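Ticket 2341
Category: Furniture and fittings
Item: Mengal table, white, curved top
Opened by: Khanyisile Hlongwane
Status: Open, waiting on parts

Reported problem
Table rocks when anyone leans on the near edge. Small things placed near that edge roll off. A paper roll has gone on the floor more than once. Room is the open one at the end of the corridor.

Log

Entry 1
Checked the floor first with the long level. Floor is out by 7 mm from the wall side to the corridor side. Not enough to explain the rocking by itself. The glossy finish doesn't help, the feet slide on it.

Entry 2
Turned all the feet fully in, then back out one at a time. Three hold. The fourth turns freely and won't take weight. Thread is stripped inside the insert. Put a folded card under it for now. Table is usable but please don't sit on it.

Entry 3
Asked Fostby for a replacement insert. They want the part number off the underside label. The label reads Skedis 229, and the rest has worn off. Sent them that and the diameter.

Entry 4
Fostby says 229 was used for two foot sizes. They need to know if the top is the one-piece or the joined version. There is a faint seam line across the top, so I answered joined.

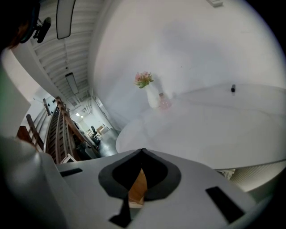
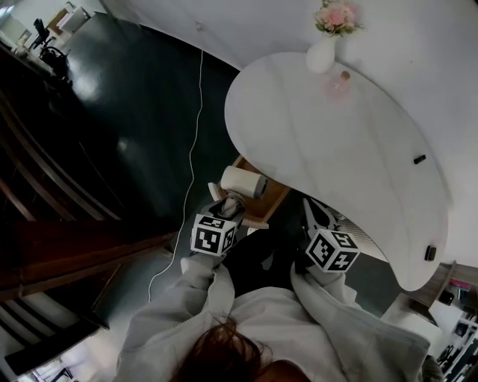

Entry 5
Fostby confirmed the larger foot. Price is for a bag of 20, they don't sell singles. Ordered through Pukwood on 7th March, delivery to the front desk.

Entry 6
Tried thread tape on the bad foot while waiting. Held for a morning, then went loose again. Card is back under it.

Entry 7
Khanyisile asks whether the table can be moved to the corridor end before the parts come. Answer is no. The good feet are set for where it stands, and moving it means doing entry 2 over again.

To do when parts arrive
Clear the top before tipping the table.
Drill out the old insert, fit new one, leave glue overnight.
Reset all feet with the level.
Keep the spare feet in the Mengal box. The same table was ordered for upstairs in October and will probably need them.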